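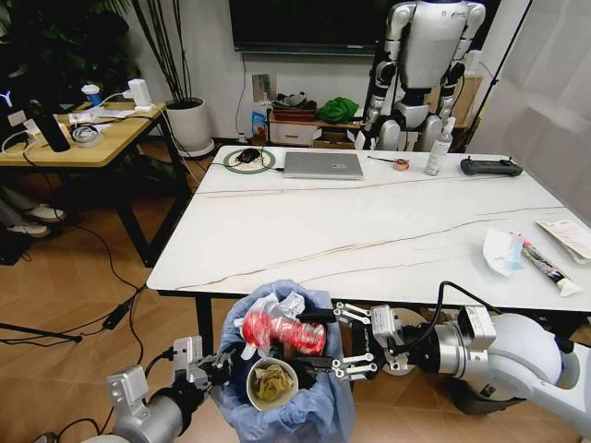
Kubíček replied that the spare fingers would cost more than the arm by Christmas, and that anyone pricing a two-arm setup should put that line in first.

I can't find where he posted it now, so I'm starting a fresh thread. We're a small shop with a 300 square foot room and a budget that was approved by someone who thinks a robot is one item on an invoice. Bondar quoted us two arms, one plain gripper and one hand with proper fingers. Tondow quoted two arms and two plain grippers, and it's a good bit less. The jobs are tidying up: trash, bags, clearing tables. What did the rest of you forget to budget for?
– elikem_opoku

Posted July 2019

tablelegs
Cables. Then more cables. Then the thing you put over the cables so people stop tripping on them.

Mariama Issahaku
Get the mixed pair. One gripper to hold the bin still, one hand to deal with whatever is in it. We ran two plain grippers for a year and they were fine on anything shaped like a box. Used tissues are not shaped like a box.

Fletcher K
Disagree with Mariama. A hand with fingers is a lovely thing to show visitors and a miserable thing to own. Ours was out for repair for 30 days the first time and longer the second. Meanwhile the gripper, which cost less than my bike, kept going. Two grippers and put the difference in the bank.

Mariama Issahaku
Fletcher, you dropped yours down a stairwell.

Fletcher K
I was carrying it to the repair place at the time, so I count that as transport costs. Which should also be in the budget.

elikem_opoku
Does anybody have a real number for consumables? Mine currently says "misc." and my boss has circled it.

Abena A.
Depends what you call consumables. Last year we spent $445 on fingertips and finger covers and $1000 on a replacement wrist cable that looks exactly like one you'd find in a drawer. It isn't. We tried the drawer.

I'd also put in a line for trash. I mean buying it, or at least keeping it. If the job is bins, you need the same cups and wrappers and crumpled paper every time or you can't tell whether Tuesday's settings are better than yesterday's. Our cleaners threw out a whole set in May. Label the box.

tablelegs
You said no days of the week were special and then you named one.

Abena A.
I said no such thing, and I'll name what I like.

oldrich_k
It was me with the fingers comment, in the old Essien thread. I stand by it, although I should add that I was in a bad mood and had just opened the invoice.

For a first purchase I would ask both sellers the same dull questions:
How long does a repair take, door to door?
Do they lend you one while yours is away?
Is the software a yearly fee, and what stops working if you don't pay?
Can you bolt the other company's hand onto their arm?

Bondar said yes to the last one when I asked. Tondow said they would get back to me. I have since changed jobs.

Fletcher K
The loaner question is the good one. If Bondar will lend a hand (sorry) then I soften a little on the fingers.

sixth_floor
Has anyone tried Tultetti for used arms? The prices look fine and the photos look like they were taken in a barn.

Mariama Issahaku
Bought one. It arrived with straw in the crate, so yes, barn. The arm works. The manual was for a different arm.

elikem_opoku
OK. I've changed "misc." to four separate lines and the total went up, which my boss noticed faster than anything I've ever sent him. Bondar says there is a loaner but it's a plain gripper. Leaning toward the mixed pair anyway. Fletcher, I'll take the elevator.

Fletcher K
Get the service plan priced before you sign. They get a lot less friendly about it after.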